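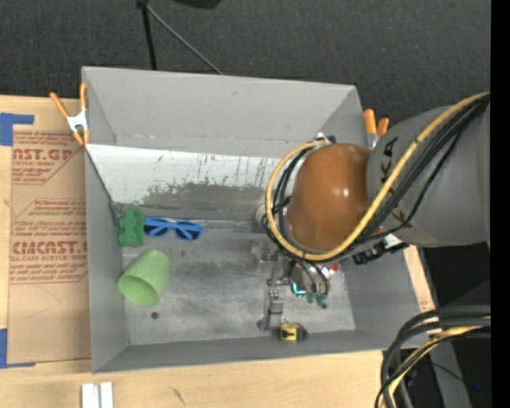

4.2 Tyre allocation and stage results

Lap records were obtained for 340 entries in the Castbridge short-oval series, of which 200 included a complete log of pit road visits. Entries lacking a recorded restart position were excluded from the analysis. Following Muriithi, a stop was coded as early when it fell within the first 100 laps of an event and as late in all other cases.

Teams that changed four tyres under caution surrendered track position at the restart -- most noticeably at Odham, where the racing surface is narrow and passing is largely confined to the outside lane. The loss was generally recovered before the end of the stage. Two-tyre stops showed no comparable pattern, although the Stedada events were shortened by rain in March and should be interpreted with caution.

Figure 3 plots finishing position against tyre age at the final restart. The Fawzy model, fitted to the same entries, overstates the benefit of fresh tyres in the closing stage. Fuel load was not recorded by the series and could not be included as a covariate.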